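Hastside workshop arm moves on to whole vegetables

The shared workshop in Hastside has begun grip trials on Cirine, the bench arm its members have been building since May. The two-finger gripper was rebuilt over the winter with new finger joints and now runs from a 5 kg supply of printed spares.
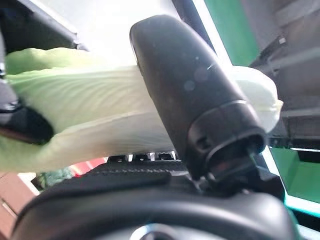 Cirine's two black fingers hold a head of napa cabbage.

Closing force is set in software and logged on every grip — 3,546 entries so far. Members want 1,000 more on soft produce before the wrist is changed. Parts drawings are kept at the Barwood bench and can be copied on request. The workshop opens at 13:00.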